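Canpolat to refurbish 96 flats at Clorkbridge under new agreement with Stoder

CLORKBRIDGE, 2025-08-16 – Housing provider Stoder has appointed Canpolat as main contractor for the refurbishment of 96 rented flats on the Clorkbridge estate. The agreement was signed this week and covers redecoration, new flooring, draught-proofing and the replacement of worn internal doors. Work is due to begin in the autumn, starting with the blocks nearest the canal.

The flats were last redecorated as a group when the estate changed hands. Since then repairs have been carried out one home at a time, usually between tenancies. Stoder said this had left large differences between neighbouring flats and had made it hard to plan spending from one year to the next.

Tenants were asked for their views in April. Draughts and noise from stairwells came up most often, followed by tired paintwork in living rooms and hallways. Stoder has changed the order of works as a result, and draught-proofing will now be done before any decorating takes place.
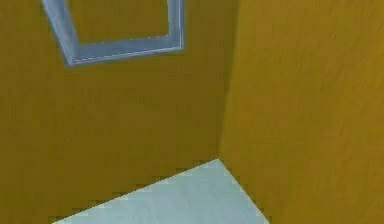

Tenants will be able to choose wall colours from a set range at no cost. Those who would like to keep their present colour may do so, provided the paint is still made. Choices must be returned on the form sent with the appointment letter. Where no form is received, walls will be painted off-white.

"People live in these flats and we want to be in and out of each one as quickly as we can," said Raed Dabbas, head of planned works at Stoder. "We have asked Canpolat to finish one room before starting the next, so that tenants always have somewhere to sit and somewhere to sleep."

Each flat will be given a named site contact and a start date in writing. Tenants will not have to move out. Canpolat will shift heavy furniture within the room and cover it, and will put it back when the floor is done. Small items and breakables should be packed away beforehand. Boxes can be collected from the estate office, and help with packing is available on request for older and disabled tenants.

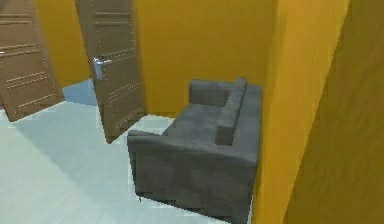

Internal doors will be inspected before any are ordered. Doors in sound condition will be rehung and adjusted to suit the new floor height. The rest will be replaced, with the old ones going to the Prakberg reuse yard, where they will be offered for sale to the public.

Femke Dierckx, contracts manager at Canpolat, said: "Most of the doors we looked at during the survey have years left in them. They stick or they drop, and both faults can be put right on site."

Stoder will pay each household £600 on completion towards curtains, rugs and other items that no longer fit or match. The payment does not affect rent and will not be set against arrears.

Canpolat will take on 3 apprentices for the project, with places open to people living in Clorkbridge and Prakberg. Details of how to apply will be posted at the estate office and on the Stoder website.

Rents will not rise as a result of the works. The usual repairs line remains open throughout, and urgent faults should be reported there and not to the site team.

ENDS

Notes to editors

Stoder lets and manages homes in Clorkbridge and the surrounding area.

Canpolat is a building contractor working mainly on occupied homes. The agreement includes a defects period of 2 years from the completion of each flat.

Interviews with Raed Dabbas and Femke Dierckx can be arranged through the Stoder press office.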